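Arm Setup Technician (part-time), Mestlow

We're looking for someone who loves getting a machine just right! You'll look after one simulated kitchen cell at Provura - joint limits, gripper offsets, shelf heights - and fix it when a reach goes wrong.
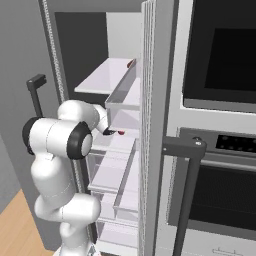 The arm at the open refrigerator, in simulation.

You'll work with Usa Saithong on 2 shifts a week, starting in May. Some scripting helps, and patience with logs helps more.

Send a short note about something you've repaired to Manee Rojanasak, Room 308.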